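Setting the Table, One Cup at a Time
An open day at the Plasatthorpe automation center shows how much patience goes into moving an ordinary glass

November 2023

The automation center at Plasatthorpe occupies the ground floor of a former seed warehouse, and on most days its doors are closed to the public. On open day they were propped wide from ten in the morning. Visitors signed in at a folding table, received a paper badge and were sent down a corridor lined with posters on factory safety. The first halls held the larger equipment: a palletizing line, a painted conveyor, and a welding cell that drew a steady crowd of school groups. The quietest demonstration, and in the opinion of this magazine the most instructive, was at the far end of the building.

It is known as the Gruketti station, after the program that pays for it. Two robot arms are mounted at the front edge of a tabletop, with a teal tray between them and a collection of drinking cups within reach. The assignment given to the station is one that any restaurant worker would recognize. The cups must be brought to the tray and placed on it upright, and the tray must be handled without upsetting anything.

"People walk in expecting the welding cell to be the difficult one," said Clodagh Nic Aodha, who directs the center's public program. "The welding cell does the same thing in the same place all day. A cup is a much harder customer."

The difficulty begins with the tray itself. A rim is a thin target, and a gripper must come down with one finger on each side of it. If the approach is a little to the left, the fingers meet the flat of the tray and push it along the table. If it is a little to the right, they close on nothing. Staff at the station devote a good part of each week to rim work alone.

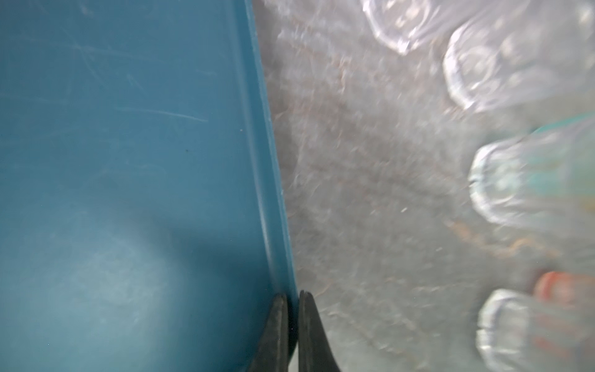
Gripper fingertips on either side of the teal rim, as seen from the wrist of the robot.

Each arm carries a small camera near the gripper, and the view from it was shown on a monitor beside the station throughout the day. Several visitors remarked that they found this picture more useful than the arms themselves. From the wrist, a cup that looks simple from across the room becomes a set of bright edges and reflections, and it is not always clear where the cup ends and the table begins.

Clear plastic is the chief offender. The station's control software, Kairys, was written in its early versions for boxes and other solid goods, which present flat faces and plain colors. Transparent cups present neither. The engineers have responded by collecting a mixture of vessels in the widest range of finishes they could find, so that the software meets clear, tinted and frosted pieces in the course of the same session.

Soledad Peñalver, the engineer in charge of the station, led the demonstrations and took questions from behind a low barrier. She explained that the walls of the enclosure are covered in dark swirls on purpose. A plain white wall gives the cameras little to hold on to, and a busy one obliges the software to learn that the pattern behind a cup is no part of the cup.
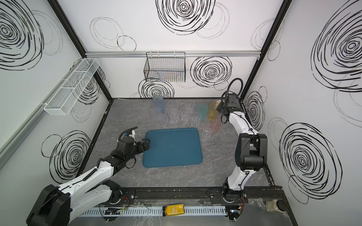
Visitors were invited to judge for themselves how well this has gone. Demonstrations were held on the half hour, and each was limited to 10 people so that everyone could stand close enough to see. Ms. Peñalver asked the audience to name a cup, and a colleague entered the choice at the keyboard. The crowd, as crowds will, tended to choose the most awkward one available.

The results were mixed, and the staff made no effort to hide it. In the session this magazine attended, seven requests were made. Four were completed at the first attempt. Two needed a second approach, and one was abandoned when the operator stopped the arm. The audience applauded that one as well.

What struck several of those present was the pace. The arms move slowly, pause, correct themselves by a very small amount, and move again. A retired dairy engineer in our group noted that he could have set the table, cleared it and washed up in the time allowed. Ms. Peñalver agreed with him. Speed, she said, is the last thing her team intends to work on, and they will not turn to it until the placing is dependable.

Two Arms, One Tray

The second half of the demonstration concerned the use of both arms together. Sharing a small table is a matter of manners as much as mechanics. When one arm leans across to work over the tray, the other must know to stay clear, and must also be ready to step in when the first withdraws. The center calls this turn-taking, and it is handled by a separate module named Ranex.

Ranex was added to the station in March. Before then, the arms worked under a fixed rule in which each kept to its own side, and any cup that stood on the wrong side of the tray had to be left alone or moved by hand. Under the present arrangement either arm may cross the middle.

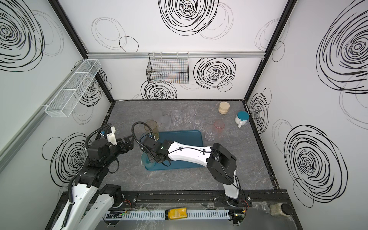

The right arm reaching across to the left part of the tray.

Ms. Nic Aodha sees this as the part of the work with the clearest future outside the building. The center has held early talks with hospital kitchens and with a regional caterer, both of which handle trays in large numbers and have trouble filling evening shifts. She was careful to say that no equipment has been promised to anyone. The purpose of the open day, in her words, was "to let people see the true state of the thing – including the parts that still fall over."

Questions from the floor were practical. One visitor wished to know whether the arms could manage a full cup. They are not yet asked to. Another asked about broken glass, and was told that the arms halt when a person stops the session and that clearing up is done by hand. A younger visitor asked whether the robots had favorites. Ms. Peñalver replied that the team certainly did, and that the tinted cups were popular with everyone because they were so much easier for the cameras to find.

The final session of the afternoon ran past its hour. A family who had already been through once came back to watch the clear tumblers being handled, and the staff let them stay at the barrier while the other halls were being closed.

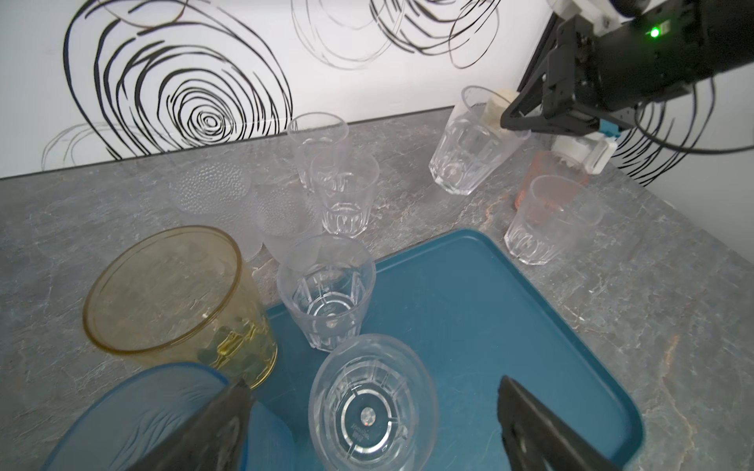 Visiting the Center

The automation center at Plasatthorpe receives group visits by arrangement during the school year. Schools, colleges and trade bodies may apply in writing to the public program office. Demonstrations at the Gruketti station are suitable for visitors aged seven and older, and all groups of children must be accompanied by an adult. The next general open day is planned for March, and admission will again be free. Parking is limited, and visitors are asked to use the lower gate.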